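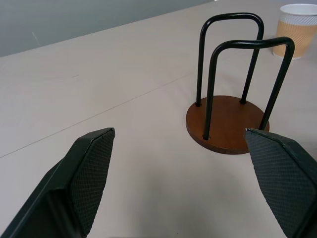
So my pallet finally left Otdale on 9th April, and I have learned more about freight in one month than I ever wanted to know.

Quick catch-up if you're new: I run Skirkitz, my very small business selling craft kits for kids, out of the back half of my house. Most of what goes in the boxes I buy locally, but the wool felt comes from a mill called Løken, and up to now I've always had it sent by courier in cartons. Easy. You pay too much, a van shows up, you sign with your finger and go back to your coffee.

This time I ordered enough for the whole summer, 446 pounds of it, and the courier price made me put my laptop down and walk around the yard. Remedios Tiongson (she imports kitchen tiles, so she's used to heavy stuff!) told me to stop being silly and ship it by sea as part of a shared container. She gave me the name of her forwarder, Elwood, and I got a quote back the same afternoon that was so much lower I read it twice.

What I didn't get is that the quote was only the ocean part. Then came the handling fee at the port, the paperwork fee, the customs broker, the fee for splitting the container up, and $400 for trucking from the port to the warehouse in Otdale. All of it was in the fine print, in fairness, on page 3, under a heading I took for legal boilerplate. I still came out ahead of the courier, just by a lot less than I'd been bragging about to my sister.

And then it sat. The boat was on time -- I tracked it every morning like a crazy person -- but the container waited its turn to be unpacked, and after that my one pallet waited for a truck going my way with room on it. Deepika Annamalai at Elwood was so patient with me. I must have called her every other day, and she never once sighed, at least not into the phone. She also caught that I'd left "residential" off the delivery form, which would have meant a big rig with no liftgate trying to turn around on my street. We have a mailbox out there that has suffered enough.

Would I do it again? Yes, but I'd order in winter and I'd ask for the door-to-door price in writing before getting excited. I'd also clear the garage first. The driver set the pallet down right behind my car and left, and I carried felt inside by the armload until dinner.

The sewing kits go back in the shop in May. If you're on the waiting list you'll get an email before I post it anywhere else, and if you've shipped by sea yourself, tell me in the comments what your trucking cost, I'm dying to compare!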